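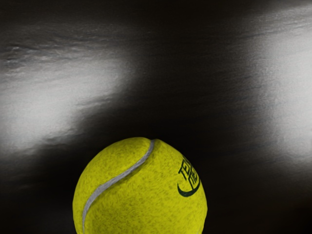 Page last changed: 2019-04-26

Preparing a simulated ball for the Nerkik grasp check

Follow these steps before you submit a rendered object set to the Fetlow test bench. The tennis ball is the reference object. It has felt, a pale seam and a dark green printed mark, on a dark reflective ground.

1. Load the ball from the Distodell library. Do not rescale it. Set the collision shape to a sphere; the seam belongs in the texture only.

2. Fix the random seed and write it in the run sheet. A run without a recorded seed is not accepted.

3. Check the felt at full size. Specks and fibres must remain visible through the print. If the felt looks flat, raise the texture setting one level and render again.

4. Check the glare. Bright, soft-edged patches on the ground are allowed, but the outline of the ball must stay crisp against it -- the Mousavi edge test fails otherwise.

5. Render 153 views. At least 100 must show the seam. Views with only the upper part of the ball are kept and tagged "partial".

6. Run each grasp 8 times per view with the same settings. Log every failure, including those where the planner gave no answer.

Changing settings

Any change to friction, mass or lighting starts a new set. Give it a new number and leave the old files as they are. Sets numbered below 566 use the former friction table and must not be mixed with later ones.

The run sheet format will be reviewed in September.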